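The old table went out on a Saturday, which took longer than I planned. It was a Jillberg, bought secondhand when I moved in, and the legs had been glued at some point by a previous owner, so they did not come off the way the diagram showed. Siamak Shojaei came over with a rubber mallet and we got three of them loose. The fourth went down the stairs still attached.

I had been putting this off since last July. The table was fine to eat at but bad to work at. The top had a dark grain with a groove every few inches, and anything small rolled into a groove and stayed there. Pencil lines went crooked over them. I cut patterns and wrap a lot of parcels, and for both of those I want a plain flat surface and nothing else.

I looked at three replacements. The first was the Groltus, which is sold as a craft table and has a folding leaf on each side. I tried one in the store and the leaf dipped when I leaned on it. The second was a used drafting table from a man across town, but it was 50 inches high at its lowest setting, or at least the one he had was, because the crank was stuck. The third was a plain white top from Wakden, sold without legs. That is the one I bought. It cost 187 dollars with delivery, and I used a pair of trestles I already had in the garage.

Ubaldo Villa, who used to fit kitchens, told me to let the top sit flat in the room for 2 days before fixing it to anything. I did that. I don't know if it made a difference, but it was no trouble – I just walked around it.

Then there was the question of the finish. Glossy white shows every fingerprint and throws the ceiling light back in your eyes. I went for matte. The store had a small sample of each and I took both home and put them by the window for an evening. With the matte one I could still read a tape measure laid across it at an angle. With the glossy one I had to move my head.

A white surface does show dirt. I knew that going in. I wipe it with a damp cloth and a drop of dish soap, then again with plain water. I tried the Palumbo spray that came free with the order and it left streaks, so that is now under the sink with the other sprays. For pencil marks a regular white eraser works. For ballpoint I have not found anything yet, so pens stay in the other room.

The other thing I had to get used to is the shadows. I have one window and one ceiling light, and on the old dark table I never noticed where the light fell. On white I notice it all day.

The light on the white, three times over:
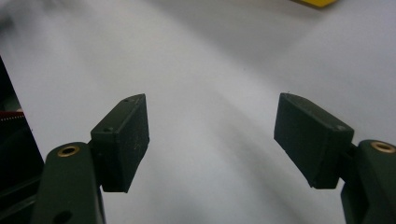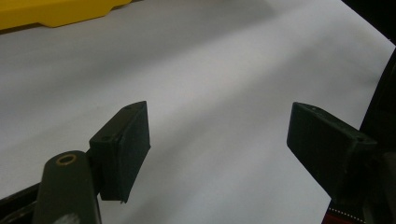
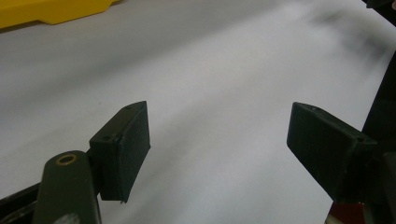
I have ordered a clamp lamp with a long arm and a bulb rated at 3000 kelvin, the warmer kind. Siamak thinks I should have gone cooler for cutting work and he may be right. If it makes everything look yellow I will swap the bulb.

Still to do: felt pads under the trestles, a hook on the wall for the long ruler, and somewhere to keep the tape gun that isn't the windowsill. The old table top is leaning in the garage. One end of it is still good, and I might cut it down for a shelf over the washing machine if I can get that last leg off.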